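Trirkell Long Stage Wig, Center Part
Item 348
Made by Janow. Sold by Rakton Stage Hair.
$52. In stock, most shades.

Long, straight, parted down the middle, bit of a wave from the ears down. The classic seventies rock singer hair. Falls past the shoulder blades on most people, closer to mid back if you're short. Synthetic fiber, heat safe on LOW only, see care notes.

We sell most of these to tribute bands, then school musicals, then everybody at once in the two weeks before Halloween. If you want it for October order early. We ran out last year and the reorder was slow.

What's different from the old Trirkell: the part is sewn onto a skin-tone strip now, so it reads as a scalp from the front rows. The old one was just wefts and you could see the rows under a bright spot. Bangs are gone too. If you need bangs get the Kong instead, same fiber, shorter, heavier in front.

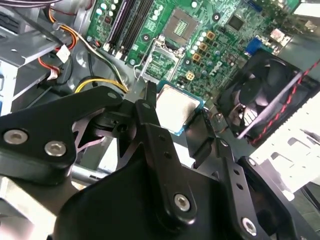
Cap is open weft in back with a solid band around the ears. Two adjuster hooks at the nape. Runs a little big. Small heads, hook it all the way in and add pins. There are two combs sewn inside at the temples — if you shave your head, snip them out before the first wear, they scratch. Cutting the combs out does not void the exchange, cutting the hair does.

Shades

10 shades. Black, soft black, dark brown, chestnut, light brown, dirty blond, platinum, copper, gray, and black with gray temples. Soft black looks more real than black under stage light, pretty much always. Straight black goes blue under LEDs and looks like a costume. Platinum is on back order until the end of January stock gets sorted, sorry, we are chasing it.

Screens lie about color. Swatch rings are free to borrow, you pay the return postage.

In the box

Wig, hair net, one nylon cap (nude), cardboard form, care card. No stand. Stands are listed seperately. 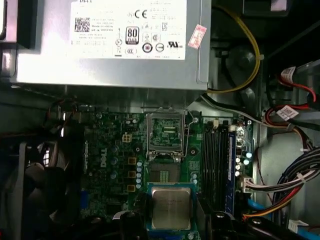
Wearing it for a full set

Pin your own hair flat first. Nylon cap over that. Front edge of the wig goes on your real hairline, not on your forehead — most people put it too low and it looks like a hat.

Headbanging is fine with four pins and tape at the front. Without tape it will travel. Wig tape, clear, one strip over each temple and one in the middle. Spirit gum works but gets on the skin strip and turns it shiny, and you won't get it off.

It's hot. Drummers have complained. Fair enough. The open back helps, and a thinner nylon cap helps more.

Keep clear of pyro, candles, fog machine nozzles. Fiber melts.

Care

Wash every six or so wears, cool water, capful of mild shampoo, no rubbing. Soak, rinse, pat in a towel, hang over something tall. Leave it overnight. Don't brush it wet.

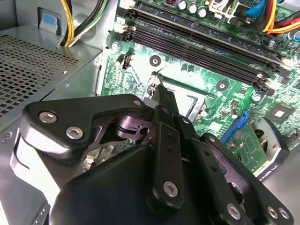 Tangles build up at the nape, where the collar rubs. Start at the tips with a wide comb and work up an inch at a time, holding the hair above the knot so you don't pull the weft. Leather jackets and studs are the worst for this, denim isn't much better. A little silicone spray on the ends before a show saves a lot of combing after.

Low heat only. Steam is better than an iron. Test on a piece underneath. If the wave drops out, roll damp hair on big rollers and let it dry on its own, it comes back most of the way.

Store it in the net, on the form, out of the sun. Not in the bottom of a gig bag under the cables, we have seen the results.

Returns

40 days, unworn, net still on. Worn wigs can't come back, health rules. Shade exchanges are one time only per order. Email before you ship anything so we can send the label, parcels with no number on them sit on a shelf for ages.
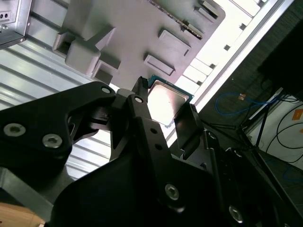

Computer processor, silver heat spreader.

Bands and schools

Five or more pieces, ask for the group price. Mixed shades ok. We need head sizes for kids under twelve. Questions about fit or trimming go to Teresa Cieślak on the wig desk, mornings are best. She'll trim face layers before shipping if you ask at checkout, but then its yours, no returns.

Page updated February 10, 2023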